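How to catalogue and store a box of photographic negatives

Applies to: 35mm and 120 roll film, black and white or colour, cut or uncut. Glass plates and sheet film need different enclosures and are not covered.

This page sets out the method used for the Manolakis collection, a run of press and concert negatives that came to us in shoeboxes with almost no paperwork. The finished catalogue holds 2,596 frames. The same steps work for a single box from a relative's loft, and most of the mistakes listed at the end were made on the first box.

What you need

- Cotton or nitrile gloves, unpowdered
- A light pad or light box with an even white surface
- A loupe, 8x or thereabouts
- A rubber bulb blower
- A soft brush kept only for film
- Polyester or polypropylene sleeve pages, or acid-free paper strips
- Ring binders with a slipcase, or archive boxes
- A soft pencil (2B)
- A spreadsheet, or any catalogue program that can export plain text

Avoid PVC sleeves. They are usually the ones with a strong smell and a slightly sticky feel. Glassine was common for decades and is acceptable for short periods, but it yellows and can stick to the emulsion in damp rooms. Replace it when you find it.

Step 1. Check for decay before anything else

Open the box in a room with a window open. A smell of vinegar means acetate film has begun to break down. Put affected rolls in a separate box straight away, as the vapour speeds up decay in the film beside them. Mark the box and deal with it first when you reach the scanning stage.

Film that is brown, sticky or powdery and was made before the early 1950s may be nitrate. Roll film for still cameras was sometimes nitrate, and it burns fiercely. Stop, leave it somewhere cool, and contact a film archive. Do not scan it, post it or put it in household rubbish.

Mould shows as fine threads or dull spots. Isolate mouldy strips in a paper envelope, not plastic, and keep them dry until they can be cleaned by someone with the right equipment.

Step 2. Record the original order

Before moving a single strip, write down how the box was arranged. Number the envelopes in the order they sit, front to back, in pencil. Copy out everything written on them, including crossings-out, prices and phone numbers. A scribbled name that means nothing now may date a whole roll later.

Photographers often filed by job instead of by date. If you re-sort by date at this point, the link between two rolls shot on the same job is lost and cannot be recovered from the film alone.

Keep the original envelopes. Store them flat in their own folder, with the number you gave them.

Step 3. Assign reference numbers

Use a scheme that does not depend on knowing what is in the picture. Ours has three parts:

collection code / roll number / frame number

So MAN/0147/22 is the Manolakis collection, roll 147, frame 22. Pad the roll number with zeros so that the computer sorts it correctly. Take the frame number from the film edge where there is one. If the edge numbers run 22 and 22A, choose one style and note it in the handbook for the collection.

Do not put dates, names or places in the reference. They change when you learn more. The reference should not.

When two cameras were used on one job, you will see two sets of edge numbers for what looks like the same event. Treat them as separate rolls and join them in the "related rolls" column.

Step 4. Clean and sleeve

Hold strips by the edges. Blow first, then brush lightly in one direction if dust remains. Do not wipe, and do not breathe on the film. If grit is bedded in the emulsion, leave it.

Slide strips in with the emulsion side facing away from any seam. The emulsion side is the duller of the two. Write the reference on the sleeve before the film goes in — pressing on a filled sleeve leaves a mark.

Uncut rolls can be cut into strips of five or six frames. Cut on the bar between frames, with the film on the light pad so that the bar is visible. If a bar is too dark to see, as happens with badly exposed stage work, measure from the nearest clear one.

Step 5. Describe the frames

Describe at roll level first. One line per roll is enough to make the collection usable, and many collections never need more. Then go back to the rolls that matter and describe frame by frame.

Suggested columns:

Reference
Original envelope number
Envelope text (copied exactly)
Film stock (from edge print)
Date, as found
Date, as estimated
Place
People named on envelope
People identified by other means
Source of identification
Condition
Related rolls
Rights
Notes

Keep what was found apart from what was worked out. An envelope that says "Skakano, December" tells you a place or client and a month. It does not give you the year. If the year comes from a poster in the background, say so in the notes and name the frame in which the poster can be read.

For identifications, record who or what the source was. "Matched to printed programme" is useful. "Obvious" is not, and there were several of those in our first draft.

Step 6. Scan for access

Scan a low-resolution contact sheet of every sleeved page before making any large files. Lay the page on the light pad, photograph it squarely from above, and invert the result. This takes a minute or two per page and allows you to close the binder and work from the screen.

Scan single frames only when requested, or when the film is failing. For 35mm use at least 3,200 ppi optical and save as 16-bit TIFF. Turn off automatic sharpening, and turn off infrared dust removal for silver-based black and white film, which it will damage on the scan. File names should match the reference, with the slashes replaced by underscores.

We used Zodora for the catalogue and exported to CSV every Sunday. If your program cannot export, choose another.

Step 7. Note the rights

Owning a negative does not mean owning the copyright. In the UK, copyright in a photograph normally lasts for 70 years after the end of the year in which the photographer died, although older work and work done for an employer can differ. Agency stamps matter here. The rolls stamped Trurnimon in our collection were treated as agency property until the paperwork showed otherwise.

Leave the rights field as "unknown" if it is unknown. A blank may be read as "none".

Step 8. Store

Keep binders upright and not tightly packed. Aim for a steady temperature below 18°C and relative humidity between 30 and 50 per cent. Steady matters more than low. Lofts and garages are poor choices, as are outside walls. Store the catalogue in two places, and a printed copy with the film.

Check each box once a year by opening it and smelling it.

Common mistakes

Numbering frames as they lie on the light pad. If the strip is upside down the whole sequence is reversed. Check the edge print first.

Throwing away blank or fogged frames. They show where a roll starts or ends, and they keep the count right.

Mixing prints and negatives in one sequence. Give prints their own code and refer back to the negative.

Correcting spelling on the copied envelope text. Copy it wrong if it is wrong, and put the correction in the notes.

Using sticky labels. The adhesive creeps within a few summers.

Related pages: Dating film from edge codes — Making a contact sheet — Sleeve sizes for 120 film

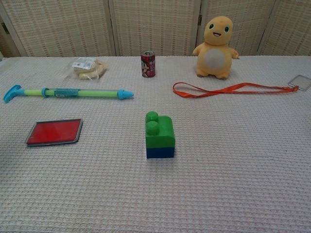
Plush toy on a waffle-textured cloth, with woven folding screen.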